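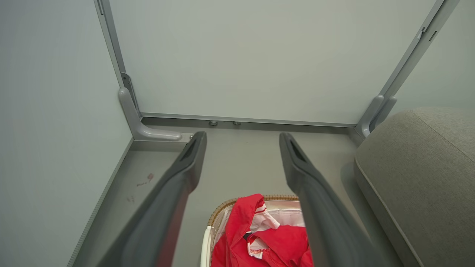

What's in the Danodero set?
Touch-by-touch event data for the Marsden amateur soccer league, one season, 185 matches, plus a small lineup file for each game.

Danodero match events, v3

Started as a spreadsheet for Vatix (the club, green shirts, no money). Halina Stępień did the first tagging pass, Lindalva Siqueira did corrections and the scripts. I just keep the repo tidy. Sort of.

Files
events.csv - one row per touch, pass, shot, foul, card
lineups.csv - starters and subs, shirt numbers, minute on / minute off
matches.csv - home, away, score, ground, kickoff time
notes.txt - read this one before you open an issue

Columns in events.csv
match_id, half, clock, team, shirt, event, x, y, outcome
clock is seconds from the whistle, restarts at zero each half. x runs 0 to 100 toward the goal being attacked, y is 0 to 100 left to right. Percent of the field, not yards. The grounds are all different sizes and the Drarkach one isn't even square at the corners.

Tagging
Everything by hand from touchline video. Dribbles only count if the player goes past someone. Headers get tagged as passes if they reach a teammate, clearances if not. Penalties are event = shot with outcome starting pen_. Own goals belong to the team that put it in their own net, so dont sum goals by team without checking.

Known problems
- 12 matches have no second half events, video was lost. Scores are still right in matches.csv.
- Drarkach home games before December: x is flipped in the first half. Fix is in flip.py, not applied to the raw file.
- Two players at Vatix swapped shirts midseason. lineups.csv has it, events.csv doesnt.
- Offsides are patchy. Depends who was tagging.
- Any match with fewer than 300 events was tagged in a hurry, leave it out if you're doing passing networks.

Names
Shirt numbers only. A few players asked for that and it was easier to do it for everbody. Please don't try to match them back up.

Loading
pandas reads it fine, utf-8, comma separated. Set match_id to string or the leading zeros go.

License
CC BY 4.0. Credit Danodero and the Marsden league.

Changes
v3 - lineups split out, card minutes fixed
v2 - added x and y
v1 - shots and goals only

Todo: goalkeeper throws, added time, cup games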